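Gasis Small Makers Grant — where we've got to
Tuesday, May 29, 2018

Hi all,

So, the overnight hand cream! Since my February update I've made five versions of it, and the fourth is the one I want to take forward. The first two were way too greasy (I left a thumbprint on everything I own) and the third smelled like wet cardboard by the end of the week. Number four has more shea, less beeswax and no lavender at all.

We gave out 144 sample tins at the Gultedside spring market and got 80 comment cards back, which thrilled me. Most people liked how fast it sinks in. The big complaint was the lid — too stiff for sore hands — so I've asked Nakeck to quote on a looser one.

Money-wise, I've spent the ingredients part of the grant and still have $1000 set aside for the stability testing.

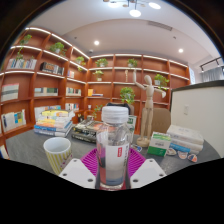 The lab at Appiah can take us in their next batch, and I'm holding off on printing labels until I have their results in hand. That pushes the shop launch back a little, sorry! I'd also like to move what's left of the travel budget over to packaging, if you're okay with that. Could you let me know before I sign the Nakeck order?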